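差出人: Oksana Lytvynenko
宛先: 天然染め・手織りメーリングリスト
件名: Re: 茜の二番液、捨てていますか?
日付: 2019年3月6日

みなさん、こんばんは。オクサーナです。

Pylypさんの投稿を読んで、夕飯の片付けを放り出して書いています。茜の二番液! この話がしたくて何か月もうずうずしていたんです。長くなりますので、お茶でもいれてからどうぞ。

Pylyp Savchuk さんは書きました:
> はじめまして、でいいのかな。去年の7月に入会して、ずっと読むだけでした。
> 羊毛の糸を西洋茜で染めています。一番液ではまずまずの赤が出るのですが、
> 同じ根をもう一度煮出すと、毎回ぼんやりした橙色になってしまいます。
> 本によって「二番液は捨てる」「二番液こそ宝」と書いてあることが正反対で、
> どちらを信じたらよいか分かりません。
> それから、緑がどうしてもうまくいきません。黄色の上に藍をかけると、
> 青緑どころかただの紺になります。赤と緑の格子で膝掛けを織るのが目標です。
> みなさんは二番液をどうしていますか。緑はどの順番で染めていますか。
> 水は水道水、媒染は明礬だけです。鍋はステンレスです。

まず二番液ですが、私は絶対に捨てません。捨てると聞くだけで胸が痛みます。ただ、赤が出ると思って使うとがっかりするので、最初から別の色の液だと思って付き合うのがいいと思います。うちでは二番液を「柿」、三番液を「杏」と呼んでいて、棚の札にもそう書いてあります。杏まで行くと白い羊毛ではほとんど気配のような色なんですが、灰色の羊の毛に染めるととたんに品のある色になるんですよ。Skambyの灰色の単糸をお持ちの方、ぜひ一綛つぶすつもりで試してみてください。私は一綛のつもりが三綛つぶして、今はそれで靴下を編んでいます。

橙に転ぶ理由として真っ先に疑いたいのは温度です。Pylypさん、「煮出す」と書いていらっしゃいますが、ほんとうにぐらぐら煮ていませんか? 茜は熱くしすぎると茶や橙の成分がどっと出てきます。私は60度を上限にしていて、それを超えそうになったら火から下ろして、鍋に毛布を巻いて放っておきます。根気のいるやり方に見えますが、そのあいだ機に向かっていればいいので、実はいちばん手間がかかりません。一番液でこれを守ると、二番液にまだ赤がちゃんと残っています。逆に一番で煮立ててしまうと、二番はもう橙しか出てくれません。

それから水です。茜は硬い水が好きです。うちの井戸水は硬くて、石鹸の泡も立たないし、お茶もおいしくないし、引っ越してきた年はずいぶん恨みました。ところが茜を入れたら、もう、鍋の中が別世界で。台所で声が出ました。Pylypさんの水道水が軟らかいなら、炭酸カルシウムをほんの少し足してみてください。入れすぎると今度は紫がかった暗い赤になります(それはそれで好きな方もいます。Maredさんはわざとそうしていますよね)。

根の戻し方も書いておきます。乾燥した根は前の晩から水に浸けて、最初の水は捨てずに別の瓶に取っておきます。黄色っぽい成分が先に出てくるので、これを除けておくだけで一番液の赤がぐっと澄みます。取り分けた水は明礬媒染の木綿にかけると淡い蜂蜜色になって、これがまた縁かがりの糸にぴったりなんです。

根を粉にするか刻むだけにするか、という話も前にこのリストで盛り上がりましたね。私は刻む派です。粉は色が早く出ますが、羊毛の中に入り込んで、いつまでも払い落とすことになります。洗濯ネットに入れればいいという意見もありましたけれど、細かい粉はネットの目を抜けます。刻んだ根を木綿の袋に入れて、ときどき木べらで押してやるのが性に合っています。

さて緑です。ここからが本題かもしれません。

黄色の上に藍、という順番そのものは間違いではないと思います。うちもそうです。紺になってしまうのは、藍に浸ける時間が長いか、黄色が弱いか、たいていはその両方です。黄色は「これは派手すぎて恥ずかしい」というくらいまで濃くしておいてください。木犀草(ウェルド)で染めて、もう一度染めて、菜の花畑みたいになった糸を、藍には息を一つ止めているくらいの短さでくぐらせる。引き上げて、空気に当てて、色が落ち着くまで待って、足りなければもう一度。一度で決めようとすると必ず行きすぎます。私はせっかちなので、このことを覚えるのに二年かかりました。

そして、深い緑が欲しいときは、最後に鉄をほんの少しだけ。錆びた釘を酢に漬けておいた液を、小さじで量って入れます。多いと羊毛がきしきししてきて、織るときに切れます。格子の膝掛けなら手ざわりが大事でしょうから、経糸には鉄を使わず、緯糸の緑だけにするのも手です。

赤と緑の格子について、ひとつだけ熱弁させてください。赤と緑は同じくらいの明るさで並べると、近くで見たときは喧嘩して、離れると混ざって泥の色になります。私の最初の格子がそうでした。きれいな赤ときれいな緑を同じ幅で交互に並べたら、できあがったのは玄関マットの色。友達のOlenaに見せたら「暖かそうね」と言われました。それから一年ほど箪笥の底に入れたままでした。

今は、赤を少し茶に寄せて、緑を思い切って暗くします。赤のほうは茜の一番液に二番液を継いで、煉瓦に近いところまで。緑は藍を二度がけ。そうすると緑が影になって、赤が静かに前に出てきます。幅も同じにしないで、緑を広く、赤を細く。あるいはその逆。間に白や生成りを一本入れるかどうかは好みですが、私は入れません。締まりはするけれど、急に食卓のクロスの顔になるので。
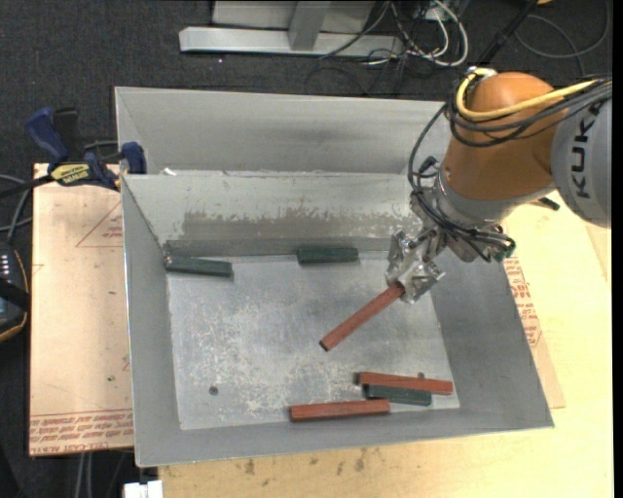

Oksana Lytvynenko

赤茶と深い緑が一緒にあるところを見ると、私はもうそれだけでうれしくなってしまいます。三つずつ、それも整列していないほうが、格子の割り付けを考えるときの頭には効くようです。灰色が地にあるのもいいですね。膝掛けの地を灰色の羊毛にして、そこに煉瓦色と暗い緑を通すことを、いま本気で考えはじめています。Pylypさん、もし先に織ったら絶対に写真を送ってください。

割り付けの話の続き。私は紙に描くより、厚紙に糸を巻いて決めます。定規くらいの幅の厚紙に、経糸の順番どおりにくるくる巻いていくだけです。紙の上の色鉛筆は嘘をつきますが、糸は巻いた時点でほぼ織り上がりの顔をしています。巻いたら部屋の反対側に立てかけて、一晩そのままにして、翌朝の光で見ます。夜の電灯の下で決めた緑は、朝になるとだいたい青すぎます。

前回の膝掛けは経糸を一模様49本で組みました。なぜ偶数にしなかったのかと聞かれそうですが、真ん中に赤の一本を立てたかったからです。綾織りにするときは、この一本のせいで端の始末が面倒になりました。平織りなら問題ありません。最初の一枚なら平織りをお勧めします。綾は二枚目の楽しみに。

糸の太さについても。Jacquetの双糸は発色がよくて大好きなのですが、縮絨するとよく縮みます。膝掛けの幅を決めるときは、必ず小さい試し織りを洗ってから計算してください。Rekusのほうは縮みは少ないかわりに、藍の乗りがややむらになります。むらが味になる方はRekus、平らな緑が欲しい方はJacquet、というのが今のところの私の感想です。Teodoroさんは正反対のことをおっしゃっていたので、水の違いかもしれません。Teodoroさん、読んでいらしたら、またあの見本帳の話を聞かせてください。

あと、媒染の明礬ですが、羊毛なら糸の重さの一割強で足りると思います。多くしても色は濃くならず、手ざわりがべたつくだけでした。媒染したあとすぐ染めずに、湿ったまま袋に入れて二、三日寝かせると色がよく入ります。私はこれを「漬物」と呼んでいて、冷暗所に置きっぱなしにして家族に嫌がられています。夏はかびるので、長く置かないでくださいね。

染めたあとの洗いも急がないほうがいいです。茜は染めた直後に石鹸で洗うより、陰干しで完全に乾かして、一週間くらい置いてから洗ったほうが色落ちが少ないように感じています。きちんと比べたわけではないので、どなたか半分ずつ試した方がいたら教えてください。Lilian Nziokaさんが前に中性の石鹸とぬるま湯の組み合わせを書いてくださって、私はそれ以来ずっと同じ手順です。

最後にお知らせをひとつ。Litusdaleの染め小屋で、今年も7月に茜の根を掘る会をします。三年ものの畝が二つあるので、掘る人はいくらいても助かります。掘った根は山分けです。スコップより農業用のフォークがいいです。根が細くて折れやすいので。汚れてもいい靴で来てください。日にちはまた流します。

Pylypさん、失敗した紺の糸は捨てないでくださいね。茜の二番液にくぐらせると、葡萄の皮みたいな、なんとも言えない渋い色になることがあります。ならないこともあります。でも私はその賭けが大好きです。

あ、鍋のことを書き忘れました。ステンレスで大丈夫です。銅の鍋を勧める人もいますが、緑が少しくすむのと、何より重いので、私は手放しました。

オクサーナ

追伸: Maredさん、お借りしている綛上げ機の足がぐらぐらしてきたので、木ねじを締め直しておきました。次の集まりに持っていきます。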